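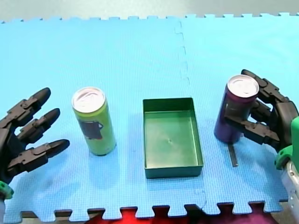 Vamel two-hand cell — open day demo

Black jointed hands, three fingers or more each, cans and a tray as the standard task. Come see it run at the Grodow showroom, March, from 2 pm. Bring your own parts, we'll try them if theres time.

Price with both arms: on request. Hand rated for 3000 grip cycles between checks. Lead time almost 47 days — ask Radek Zelenák for a slot, places are limted to 31.

Spare fingers sold seperately.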